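Nappe Vedo en coton enduit, vert sapin

Je vends des nappes depuis neuf ans et c'est la première que je garde chez moi toute l'année. Au départ je l'avais commandée pour les fêtes de décembre, en me disant qu'un vert aussi foncé ferait son effet avec des bougies, et puis elle n'a plus quitté la table de la cuisine. Mon mari râle un peu (il préférait l'ancienne, la beige), mais il s'y fait !

La Vedo est tissée et enduite chez Zurnetti, un petit atelier avec lequel je travaille depuis l'ouverture de la boutique. C'est du coton à 100 %, avec une enduction mate d'un seul côté. J'insiste sur le mat, parce que les toiles cirées brillantes, très peu pour moi : on voit chaque trace de doigt et ça colle aux avant-bras en été. Le tissu garde du tombant, il ne fait pas des angles de carton aux coins de la table.

Côté couleur, je l'aime surtout avec de la vaisselle vive. L'orange ressort formidablement bien sur ce vert, le bleu aussi, et même des bols dépareillés prennent tout de suite un air de fête. 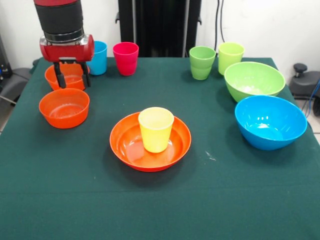 De l'orange, du vert et du bleu sur un tissu vert foncé.

Pour l'entretien, un coup d'éponge suffit au quotidien. Si vous avez renversé du curry ou de la betterave (je parle d'expérience), passez-la en machine à 40 degrés, sans essorage fort et surtout sans sèche-linge. Je la repasse sur l'envers, fer doux, et encore, seulement quand j'ai du monde.

Les tailles : carrée pour 4 personnes, rectangulaire, ou ronde. La ronde a un ourlet biaisé un peu plus épais, je préfère vous prévenir. Si votre table a une forme bizarre, je vends aussi au mètre, écrivez-moi avec vos mesures et je vous coupe ça.

Karabo Buthelezi, une cliente de la première heure, m'a demandé si elle tenait dehors. Sous un auvent oui, en plein soleil tout l'été non, le vert finit par passer. Pour la terrasse, regardez plutôt la Zornent, plus lourde et un peu moins jolie à mon goût, mais increvable.

Il me reste aussi quelques lots de serviettes Van Wyk assorties, en coton non enduit. Elles ne seront pas rééditées dans ce vert.

Fiche mise à jour le 4 février 2025. Retours acceptés sauf pour les coupes au mètre.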